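Home testers wanted for the Videck tabletop arm kit (paid, spring round)

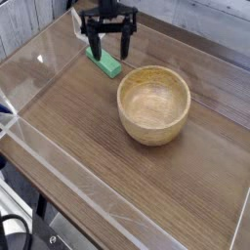
Block and bowl, the first job in the Videck task book.

Hi, I'm Imani Strickland and I look after testing at Flundora. We make Videck, a small robot arm kit that you put together yourself and teach to do simple jobs on a table. We've got 14 kits boxed up and ready to go out in April, and I'm looking for people to live with one for a few weeks and tell me what they think of it.

I'll start with who I'm after, as that's what everyone asks me first. You don't need to be an engineer. I'd love a couple of you to be complete beginners, the sort of person who can put up a shelf and follow a recipe but has never gone near a robot. I'd also like some teachers, some people who run clubs, and one or two old hands who'll get cross about the cable routing (please do, I've been cross about it since last year). If you came to our Lodov open day and had a go on the older model, you're very welcome to apply too, just mention it on the form.

What you'd be doing: you build the kit, which took our last lot of testers anything from one evening to a whole weekend, and then you work through the task book. Block and bowl is the opener. You set a block down near a corner, put a bowl a little way off, and teach the arm to pick up the one and drop it in the other. It sounds like nothing at all and it's the task I get the most emails about! Getting the fingers lined up over a block that's lying at an angle is fiddly the first few times, and I want to know exactly where the instructions let you down. After that there are sorting jobs, a stacking job, and a free week where you make up your own.

I need a short diary entry after each session. Three or four lines is plenty and spelling doesn't matter. There's also a video call with me at the halfway point, and another at the end where you can be as rude as you like about the manual. I wrote most of it, I can take it.

The money: £165 once you've sent in the diary and done both calls, and you keep the kit. We pay postage both ways if something breaks and has to come back. If you have to drop out early that's fine, just send the kit back and we'll sort out something fair for the time you've put in.

You'll need:
- to be 18 or over and living in the UK
- a sturdy table you can leave set up between sessions
- a laptop that's had its updates done
- a couple of free hours a week, evenings are fine

Children can join in as long as you're in the room. Cats are a bit more of a problem. We do put clear side panels in the box, and they're good at stopping blocks rolling off on to the floor, but the top is open and one of our last testers had a very interested tabby.

A word on the software. You teach the arm using Rezende, our own program, and this round gets the new version with the redone menus. I like it a lot more than the old one but there are rough patches, and the save button on the task screen still isn't where I'd put it. If you only want to try finished things, you might be happier waiting for the shop version.

To apply, fill in the form on our testers page and tell me, in 200 words or fewer, what you'd try in the free week. I read every one myself. Daft ideas do well with me. Last time somebody wanted to sort their button tin and they got a kit.

If you've got a question first, use the contact box on the same page and put "testers" in the subject line. I usually answer after 4 pm, once the workshop has gone quiet.

Imani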